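Pastlow Linen Dish Towel
Set of 3 – washed linen, hanging loop on each one

I've been selling these towels for long enough that I can tell you what people ask before they order, so I'm going to try to get it all on one page.

The short version: it's a plain, hardworking dish towel, woven for us by Wilczyńska, a small mill that my business partner Simone Fontes found through a friend of a friend and then pestered until they agreed to a tiny first order. It dries glasses without leaving fuzz on them (my biggest complaint about every cotton towel I ever owned), it gets softer for years, and it hangs up by a loop that's sewn right into the hem so it won't pull off the first time somebody yanks it.

What you get
3 towels, folded, with a paper band
100% linen, washed before it's cut
Colors: Oat, Slate, Brick, or one of each
Hanging loop on the short side
Hemmed on all four edges, corners mitered

About the linen
Linen feels a little stiff the first week, even washed linen, and I'd rather you heard that from me than found out over a sink full of dishes. Give it a few trips through the machine. My own oldest one is from our sample run and it's like a bandana now – I'd fight you for it.

It also soaks up a lot more than it looks like it should. Wagner Meireles, who does our packing and is the most skeptical man I know when it comes to kitchen stuff, took a set home just to prove me wrong and came back asking for the Slate ones. I charged him full price!

Washing and drying
Warm or cool water, any regular detergent. Please skip the fabric softener, it coats the fibers and then you've got a towel that pushes water around your plates. Tumble dry low or hang it up. They'll shrink a touch in the first wash (we cut them a bit generous for this) and then they stay put.

Grease comes out fine if you rub some dish soap into the spot and leave it for a while before washing. Turmeric is another story. I have had luck with sunshine and patience, and I've also had a towel that is just yellow now and lives under the sink.

Don't bleach the Brick. The Oat can take it now and then, but it will wear out sooner.

Ironing: up to you. I don't. Marlene Bragança, who sews our hems, irons hers while they're still damp and they look like something from a hotel, so it can be done.

What changed in this version
If you bought the older set, there are 2 differences. The loop used to be on the corner, which made the towel hang in a sort of sad triangle, and lots of you wrote in about it. Now it's centered on the short side. We also went to a tighter weave. The old one was lovely but it snagged on rings and on the tines of forks, and I got tired of mailing out replacements. The Slate is a hair darker too, but you'd need to put them next to each other to see it.

Will it match my old ones? In Oat, yes. In Slate, close enough for me, maybe not for you.

Using them for other things
Bread! They're great over rising dough, and you can dust one with flour and line a bowl with it. They're fine for drying lettuce, for wrapping herbs, for sitting under a wobbly cutting board. I wouldn't use one as a potholder. Linen this thin doesn't hold back much heat, and we make the Grovach oven cloth for that, which is quilted and has a pocket for your hand.

Ordering and shipping
Sets go out in a flat mailer, so they'll fit in most mailboxes. We have 465 sets from the current weaving and then there's a wait while the mill gets to our next one – they weave for bigger customers than us and we take our turn. If your color shows as sold out, leave your email and I'll write to you myself when it's back.

Returns are easy as long as the towels haven't been washed. If a hem comes undone, washed or not, send me a picture and Marlene will fix it or we'll swap it. Cafés and cooking schools can ask for loose towels without the paper band, and Jailson Evangelista handles those orders at our Bonon workshop.

Page updated 10 Jan 2024
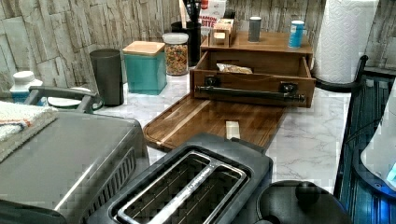
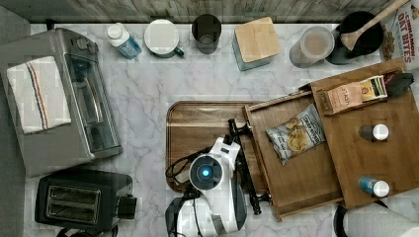 Pastlow Kitchen Linens – Product Team

Striped towel by the toaster in both photos.

Questions that aren't covered up there can come to me through the contact form. I answer most of them in the evening, after the packing's done.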